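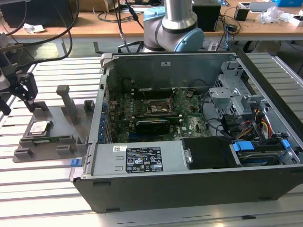
A tower on the bench with its side panel off, processor out and set down to the left.

Computer strip-down: notes for the July intake

The last collection round brought in more desktop towers than the shelves at Kultbridge can hold, so the next few workshop sessions will be given over to taking them apart. If you have put your name down, please read this first. It covers how we'd like the machines handled and what goes in which tub.

Lay the tower on its side before you take the panel off. Most of the office models have a latch or a couple of thumbscrews, and the panel slides back a little before it lifts. If it won't move, check for a lock at the rear. Please don't lever it with a screwdriver, as bent panels can't be refitted and we do want some of these cases back in use.

The power cord comes out before anything else. Hold the power button in for 10 seconds afterwards. Power supplies are never to be opened, whatever state they are in. They come out whole, with the rating label left on, and go on the bottom shelf beside the roller door.

Hard drives go straight into the grey lockable bin. Plenty of office towers carry them on coloured plastic tabs that squeeze in from both sides, so you may not need a tool at all. Leave the tabs with the case. Drives are logged by serial number and wiped at the Lasa depot, and any that fail the wipe are shredded. We don't plug them in to see what is on them.

Expansion cards should be released at the rear bracket before you pull. Some cases use a screw for each slot and others use plastic clips, and the clips get brittle with age. Rock the card gently end to end until it frees. Cards go into the antistatic bags on the end of the bench, one to a bag.

Processors need the most care. Take off the heatsink, wipe away the old paste, then raise the lever and open the metal frame over the socket. Lift the chip by its edges and put it down somewhere it can't slide. Close the frame and lower the lever again once the chip is out. Quite a few boards in the last batch were spoiled by something dropped into an open socket, and a board with a damaged socket is worth scrap price only.

Leave the wiring in the case if the power supply is staying. If it is coming out, unplug each connector by the plug and not by the wires.

Sessions run for 2 hours. Bring closed shoes and your own safety glasses if you have them. Magnetic screwdrivers are supplied, and labels for the tubs are in the top drawer.

Working towers that pass testing will be offered through the Cuvance household scheme, as before. Bare cases and sheet metal go to the recycler in the cage out the back. Please flatten any cardboard before you leave.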